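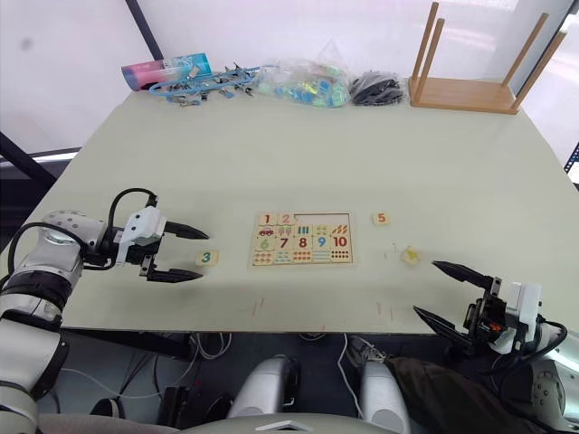 Malachy McGrath wrote:
The Flendgate club has read the draft rule and cannot support it as worded. We have no quarrel with a default time in itself. Our difficulty is with 15 minutes, which takes no account of the road from Tronside on a winter evening. A team of five travelling in one car will lose every board at once if that car is delayed, and the match will be over before a pawn has been moved. I would ask that the present 30 minutes be kept for league matches.

Thread: Draft Rule on Default Time and Time Control, Corrigan League
Section: League Business
Started by: Clodagh Tully

Tomás Brennan
I disagree with Malachy, with respect. The present rule has been in force for as long as I have played in the league, and it is used in ways it was never meant for. Captains know which of their players will be late and put them down anyway. The opponent then sits at the board with the clock running and is expected to be grateful for the extra time. Many of us would sooner have a full game that starts when it is meant to start.

I would also point out that the draft allows a captain to telephone ahead. If the call is made before the start time, the match arbiter or the home captain may put back the start for all boards. Flendgate's single car is therefore already provided for.

Malachy McGrath
I had seen that paragraph. It says "may". A home captain who stands to gain five points by refusing has every reason to refuse. I do not suggest that any present captain would do so, but rules are written for the season in which somebody does. If the word were "shall" I could take the draft back to our members with a better heart.

Clodagh Tully
Thank you both. The wording was taken over from the cup rules, where there is always a neutral arbiter present. I accept that it does not carry over well to league matches, where very often there is none. I shall note the request for "shall" and put it in the revised text for comment.

May I ask posters to keep the two parts of the draft separate where they can? The default time is in paragraph A. The change of time control is in paragraph B, and so far it has had little discussion, although I think it is the larger change of the two.

Nadja Haslinger
On paragraph B, then. As I understand it, the present control is 40 moves in the first session followed by a fixed period to finish, with no increment. The draft would replace this with a single period and an increment of 30 seconds from move one.

I am in favour. Under the present control the last part of a long game is decided by who can move the pieces faster. I lost a rook ending in April which any of the juniors could have held with a few seconds a move. I make no complaint about the result, as I had spent the time and it was mine to spend. My point is that neither player was playing chess by that stage, and there was no legible record of the moves afterwards. With an increment both players must keep score throughout, and a claim of a draw by repetition can be checked from the scoresheets.

Tomás Brennan
The record of the moves is the strongest argument for the change. Most of the disputes I have been asked to look at over the years came down to two players remembering the same position differently, with nothing on paper after the time scramble began.

Malachy McGrath
And the closing time of the hall? An increment has no end. We must be out of our premises at the hour given in our hire agreement, and the key is collected whether or not somebody is pressing on with rook and bishop against rook. The existing control has a known finishing time. That is not a small matter for clubs which do not own their rooms.

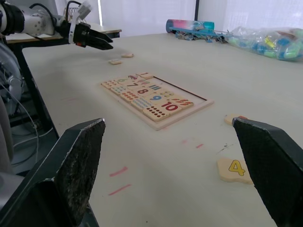

Nadja Haslinger replied that the same difficulty had been raised when the increment was brought in for the Corrigan Cup, and that it had caused no unfinished game in any match she had attended. She asked whether Flendgate could say how many of its games last season had reached a length at which the increment would have carried them past closing.

Malachy McGrath
I do not have that figure and I doubt that it can be had. Our scoresheets stop where the time trouble starts, for the very reason Nadja gives above. I concede that it is likely to be few. It only needs to happen once, however, and the draft does not say what is to be done when it does. Is the game adjudicated? Is it adjourned? Does the home club lose it for failing to provide a room? A player who has defended for the whole evening is entitled to know before he sits down.

Nuala Hegarty
I have not posted in this section before and hope that I may be allowed a view from the lower boards.

Adjudication should be avoided if at all possible. It was still in use when I began, and I remember waiting weeks to learn that I had lost a position which I was convinced was level. Perhaps it was lost. I should have liked to be shown it over the board. If a stopping point is needed, could the base time not be shortened a little so that even a very long game ends before the rooms close? I would gladly give up some thinking time at the start, where I seldom use it well.

As to the default time, I travel by bus and have been late on more than one occasion. I should be sorry to see 15 minutes adopted, but I would accept it if the start were put back as Malachy suggests. What I would not wish to see is a different rule on each ground.

Tomás Brennan
Shortening the base time is the obvious remedy, and I am surprised that the draft did not contain it. I would resist going too far. A league game should remain a slow game. There is any amount of rapid chess to be had at Tronside for those who want it, and the league is the only slow chess that some of our members play all year.

On the question of one rule for all grounds I agree with Nuala entirely. The pairing and results service, Staltura, asks for one time control per competition when the season is set up. If clubs were to make private arrangements, the captain entering the result would be certifying something which was not true.

Malachy McGrath
Private arrangements are made now, as Tomás well knows.

Tomás Brennan
I know nothing of the kind, and if Malachy has a particular match in mind he should write to the league about it in the proper way. A general remark of that sort does no service to the captains who keep to the rules.

Clodagh Tully
I would ask that the last two posts be the end of that subject on this thread. Any player or captain who believes that a match was played under the wrong control may write to me privately, giving the match and the boards concerned.

Nadja Haslinger
May I return to the finishing time? In the cup, the clocks are checked by the arbiter before play. In the league the home captain sets them, and not every club owns clocks which can be set for an increment. Our own set contains several of the older kind. Before a vote is taken, it would be useful to know which clubs would need to buy clocks and whether the league would lend them for the first season.

Nuala Hegarty
I support that. The older clocks at our club are kept in good order by the members, but they cannot add time, and I do not think the cost should fall on the home side alone.
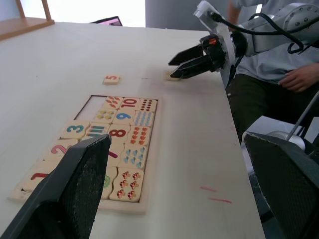
Clodagh Tully

The revised draft was placed in the documents section on 2018-12-24 and replaces the version on which this thread was opened. The changes are as follows.

Paragraph A. The default time remains at 15 minutes in the draft. The start of all boards shall be put back, on request, where the visiting captain has telephoned before the start time. The delay may not exceed 30 minutes. A player who arrives separately from the team is not covered, and I am aware that this does not meet Nuala's case in full.

Paragraph B. The increment of 30 seconds from move one is kept. The base time has been left blank, and clubs are invited to propose a figure. There is no longer any first session of 40 moves in any form of the draft, so a proposal to keep it should be sent as a separate amendment.

Paragraph C is new and deals with rooms that must be vacated. It offers a choice between adjournment to the visitors' premises and an agreed result, and it excludes adjudication.

Clocks are not dealt with. I have asked each club secretary for a list of what is held, and I should be obliged if those who have not answered would do so.

Malachy McGrath
Flendgate is obliged for the change to "shall". We shall nevertheless be moving an amendment to restore the longer default time, and I have told our members that I expect it to be close. On paragraph C, an adjournment to the visitors' premises would mean a second journey for the home player, through no fault of his own. I would prefer that the venue be settled by the two captains, with the home club's room as the fallback.

Tomás Brennan
I shall vote against the amendment on the default time. On the venue for adjourned games I find, for once, that I am with Malachy.

Nadja Haslinger
Could the secretary confirm whether amendments need a seconder from another club, or whether one from the same club is enough?

Clodagh Tully
From another club. The form is in the documents section, below the draft.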